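Cleaning a framed print
Lay the frame flat on a clear, pale tabletop so any dust shows up.

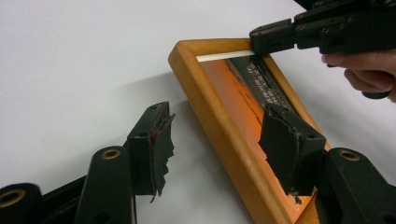
Histis Home Workshop Club – Tips Page

Wipe the wood with a dry cloth, going along the molding. Leave the corners for last.

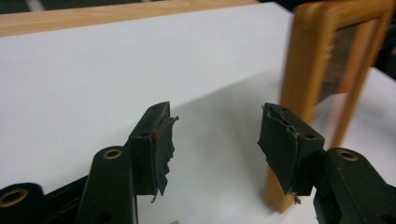 Spray glass cleaner on the cloth, never on the glass, and keep it 2 inches from the wood. Let it dry for 10 minutes before hanging. 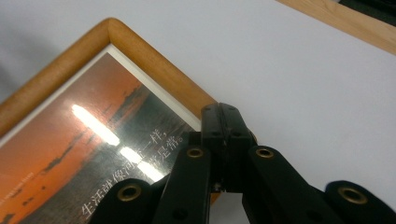 Sunset or dusk print under glass, honey-colored wood frame

Blandine Huet, 9/10/25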